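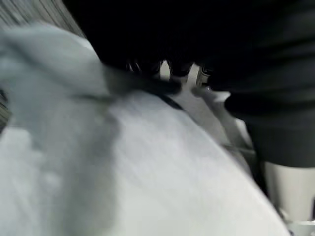

My mother hung up coats for sixty years and never called it a skill. I think of her when people ask me if the machines are ready for our homes. My answer is not yet, and I want to explain why I say it without joy and also without mockery.

I worked for a long time in the laundry of a hotel in Lendale. On a busy day we folded 700 towels, and I know what cloth does to the hands. A cup has the same shape when you put it down and when you pick it up again. A jacket has a new shape every time. You take it by the collar and the sleeve goes under. The person who does this at home solves the problem while she is talking on the telephone.
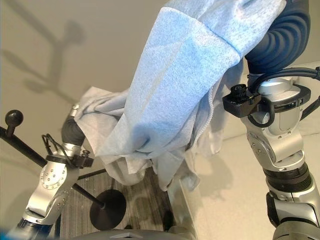
Page last changed: July, 4:15 p.m.

So when I look at a robot with two arms and one soft garment between them, I don't laugh. Two arms is already the correct idea. One hand can hold the weight and the other can look for the edge. But our hands also feel how heavy the cloth is and where it begins to slide, and I believe this feeling is the larger part of the work. A company called Cliter sells a folding machine for 4,000 dollars, and it folds flat shirts well. You must first lay the shirt flat. For me that is half of the chore, and the buyer still does it.

On the shop floor the picture is different. At the Grukcombe plant, where my cousin packs boxes, the machines move the same carton all day and they are better at it than a tired man. The factory was arranged for them. A home is arranged for people, with a rack in one corner and a sofa too close to it.

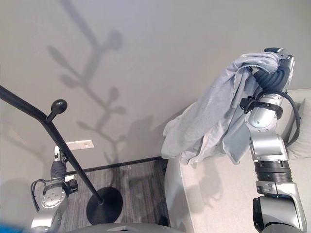
A hooded sweatshirt in the gripper, with the coat stand at left.

Consider what we ask with the simple words "hang it up." The machine must find the collar or the hood. It must choose a hook, and keep the stand from falling if the garment pulls on it. I would accept a slow robot, even one that needs ten minutes for a coat. I would not accept one that I have to watch for those ten minutes.

I wrote some of this in the spring, and letters came.

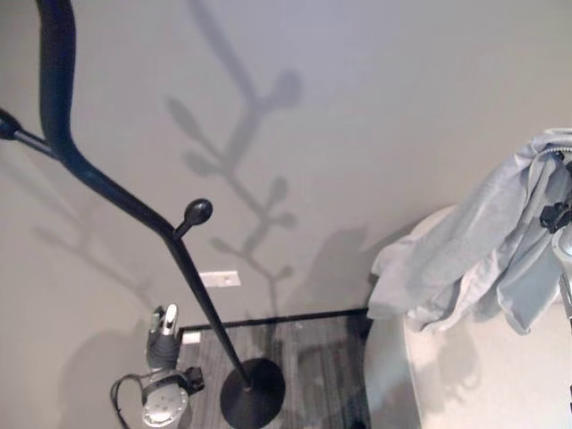
Musyoka Mutiso wrote to me that I ask for too much, that his father can no longer lift his arms above the shoulder, and that he would gladly sit and watch a machine for ten minutes if at the end the coat was on the hook. I have read his letter several times. He is right that I judged as a person with two healthy arms. I still would not buy one this year, but I would like his father to be the first customer they think about.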